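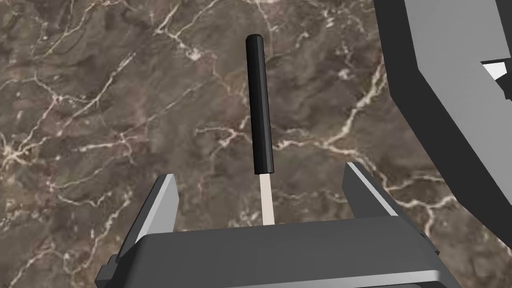 Teaching by the Thousand

Before a robot can be trusted to pick up a screwdriver, it must be shown how, and shown many times. At Terneo, the work of showing takes up most of the day.

The group builds its collection of examples in simulation. An operator guides a two-fingered gripper toward a tool, closes the fingers and carries the tool to its goal, while the software records each position of the arm and each view from its cameras. One completed attempt is called a demonstration. The collection, named Burance, held 1380 of them at the start of June and now holds nearly 3100.

Babar Minhas, who directs the program, said the number matters less than what the examples cover. A learning system given only tidy grasps in one setting will often fail when the setting changes. Surfaces are therefore replaced between sessions. A tool with a dark handle may be presented over heavily veined brown marble for one batch and over plain grey for the next, so that the system learns to attend to the tool and to disregard the pattern behind it.

“The stone has no bearing on the task,” Minhas said. “The system has to find that out from the examples we give it.”

Operators at Terneo work in sessions of 2 hours, beginning at 9 a.m., and rotate through review duties in the afternoon. Reviewers replay each demonstration and mark the moment of contact, the moment of release and any hesitation between them. Recordings in which the fingers pass through the tool, a known fault of simulated contact, are removed.

Failed attempts are handled separately. Sobia Kiani, who oversees review, has set aside 200 dropped or poorly centred grasps in a second collection, Khokhar, which is used to train the system to recognize when a grasp should be abandoned and tried again. Earlier practice was to delete them.

“An operator who slips and recovers has given us something useful,” Kiani said. “We were throwing that away.”

Trials on physical arms will be carried out at the Fivier laboratory, where the same tasks will be repeated with real hand tools under ordinary workshop lighting. Results will be compared with the simulated record, and operators will collect further demonstrations for any tool the system handles poorly.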